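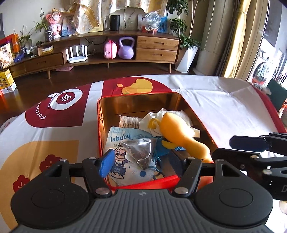 *The red tin on the table, TV cabinet behind it.*

# How do I sort out a gift tin that has turned into a junk box?

**Faisal Marwat**, posted May 18, 2022, in Home & Storage. Viewed 970 times.

We have a red tin with a gold lining that came with New Year sweets in it. The sweets went fast and the tin was too good to throw out, so it stayed on the table. Now everything small in the living room ends up in it. At the moment it has a yellow rubber duck, a labubu package, a pyramid tea bag, a pack of cotton swabs, a crumpled white cloth or two and a blue thing with straps that I think belongs with my daughter's swimming stuff.

I would like to keep using the tin. It closes well and I like how it looks. What I don't know is what should live in it. My wife says tea. My daughter says the duck.

A few things that may matter:

- The table gets strong sun for part of the day. It comes in right over the tin.
- We have a long TV cabinet with drawers. The open shelf already holds the router, a pink kids' suitcase and a kettlebell, so I don't want to add much there.
- We rent, so no new shelves on the walls.
- I don't want to buy a set of matching boxes. I looked at one from Zutonov and it was $34 before shipping.

Is it OK to keep tea in a tin that has had toys and swabs in it? And do the rest of you sort this kind of box by type or by person? I have tried by type before, with a drawer, and it lasted until the next weekend.

**Added later:** Someone asked in a comment how full it is. The duck sits right on top of everything with its beak over the front edge, so pretty full. I can't see the bottom without taking things out. 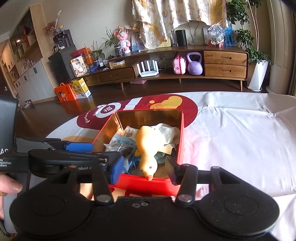
## Bogale

*49 people found this helpful*

Empty it completely first. Don't try to sort inside the tin. Put a towel on the table, tip everything out and make piles by the room each thing gets used in. That has worked better for me than type or person, because a thing has to end up in a room anyway.

From your list:

1. **Cotton swabs** go to the bathroom. If the wrapper is open, put them in a cup or a small jar with a lid.
2. **The tea bag** goes to the kitchen. If it isn't individually wrapped and it has been sitting against a toy and a cloth, I would throw it out. It's one tea bag.
3. **The cloth** goes in the wash, or in the trash if it's paper.
4. **The blue thing with straps** goes in your daughter's bag, and she can tell you what it is.
5. **The duck and the labubu package** stay together as hers.

On tea: a tin is fine for it if you wash it with dish soap, dry it and leave it open overnight. Smell it in the morning. I would still keep tea in its own wrapping inside, as I don't know what the gold lining is and neither do you. And move the tin out of the sun. Tea goes flat in heat and light, and while the lid takes care of the light, the metal will still warm up.

If you use it for tea, then nothing else goes in. Mixed is how you got here.

## Raltent

I'd give it to the kid. Mine has a shoe box and I have a shoe box, and anything left on the table at bedtime goes in the box of whoever owns it. When a box won't close, the owner empties it. It takes five minutes. No labels.

Check the rim of the tin for sharp spots before she has it. Ours had one near the hinge – a bit of fine sandpaper fixed it.

## zelomholm

just get a bigger tin

### Comments

**Faisal Marwat:** Thanks all. I tipped it out on a towel as Bogale said. The blue thing is hers, the swabs are in the bathroom and the tea bag is gone. She gets the tin, and it will go in one of the two short drawers if it fits. My wife is keeping her tea in the kitchen in the bag it came in.

**Bogale:** Measure with the lid on. Lids usually stick out a little past the sides.

**Faisal Marwat:** It fits with the lid on.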